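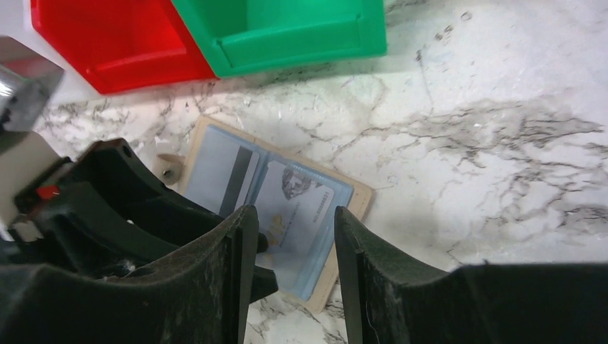 Card holder with two pockets, red bin, green bin. Sorting day one.

September 2020

Started on the drawer today. I have been putting it off since we moved the desk, and the contents had reached the point where the drawer would open two inches and then catch on something. The something was a folded parking permit holder from the old apartment. Removed it with a butter knife.

System as follows. Red bin for anything to be destroyed or returned to the issuer. Green bin for anything that stays. No third bin. Last year I had a third bin marked "check" and it went back into the drawer complete, so the third bin was the drawer under a different name.

The bins are the small plastic ones from the garage that used to hold wood screws. Washed both. The red one still smells slightly of machine oil but cards do not mind.

First item was the tan holder. Two clear pockets side by side with a narrow beige border around them. The left pocket has a plain card with a dark gray stripe running the long way, stripe side out. The right one has a whitish card with a gray printed emblem, something between a shield and a face, and small print along the side. I put it on the marble-patterned surface and left it there while I decided, and that took longer than the rest of the morning's work.

The striped card I believe is the Hayat gym card. Membership lapsed two winters ago. The other should be the Derik library pass, the old design. They changed the emblem when they changed the front desk software. I did not take either one out at first. The plastic on these holders bonds to print if it sits long enough, and I have lost the face of a card that way before, a laminated pool pass that came out blank with the picture left behind in the pocket in reverse. The method I use now is to flex the holder along the long edge first, a few times each way, then work a strip of baking parchment in from the open end. Parchment is better than a ruler. A ruler scratches and it stops at the first corner.

Decision on the contents: gym card to red, library pass to green until I can ask whether the old number still works. Decision on the holder: keep. The stitching question does not arise as there is no stitching I can find, it seems to be welded. Welded ones outlast sewn ones in my experience, except at the corners, and the corners on this one are rounded.

Called Jawad Arain in the afternoon about the shop fobs. He says the Elov fobs were all voided when the locks were replaced and I can throw mine out, but he would like the split ring back if it is the steel one. It is the steel one. Put the ring in an envelope with his name on it and the fob in red. He also asked whether I still had the warranty card for the Rolo sander. I said I would look. This was an error on my part, as looking means the second drawer, and the second drawer was not on the plan.

Looked in the second drawer. No warranty card. Found the sander's dust bag clamp, which I replaced in the spring at a cost of 10 dollars including shipping. So now there are two.

Count at the end of the first drawer, before the second drawer contaminated the results: 52 cards and passes of all kinds. I had expected something under 30. The count includes punch cards from cafes, a blood donor card in my maiden name, room keys from hotels I cannot identify, and four copies of the same insurance card from consecutive years. Kept the current insurance card only. I compared the numbers digit by digit before I let the others go, then compared them again in better light.

Destruction. The small shredder takes one card at a time and has a thermal cutout, so after every few cards it rests and so do I. Cards with a stripe go in so that the stripe gets cut across its length – the strips come out narrow and if you feed it the wrong way you get one strip with most of the stripe on it. For the thicker ones I used the tin snips. They are quicker and they do not need to cool down, but the pieces travel. Found one in my shoe at dinner.

Gift cards I did separately, on the phone, reading the numbers off to the balance lines. Three were at zero. One bookstore card had 900 cents on it, which is how the recording gave it, in cents, and I had to have it repeated before I understood I had nine dollars. That one is in my coat pocket, on the theory that a card in a coat gets used and a card in a drawer does not. We will see by October.

Wiped out the drawer itself. Pencil shavings, a dried rubber band stuck to the base, one washer. The rubber band left a mark which came off with white vinegar and the back of a sponge. The runner on the left side is short a screw. I have screws of that size, or I did when the bins were full of screws, and I cannot now say which jar they went into when I emptied them. Looked in the likely jars. Wrong thread in both. The drawer closes well enough without it if you push from the center.

Things still open:

Ask at Derik about the old pass number.
Mail the ring to Jawad, padded envelope, as the last flat one tore.
Screw for the left runner.
Second drawer, all of it.
The Rolo card, if it exists. I have a feeling it was stapled inside the manual, and the manual is in the attic with the box.

Put the holder back at the front of the drawer, open ends facing left so I can get the parchment in without turning it over. The right pocket has the library pass in it. The left pocket is empty for the moment and I intend to put the insurance card there, after I trim the paper backing. Red bin out to the garage with the lid of a paint can over it. Back is sore from standing at that height. Chair next time.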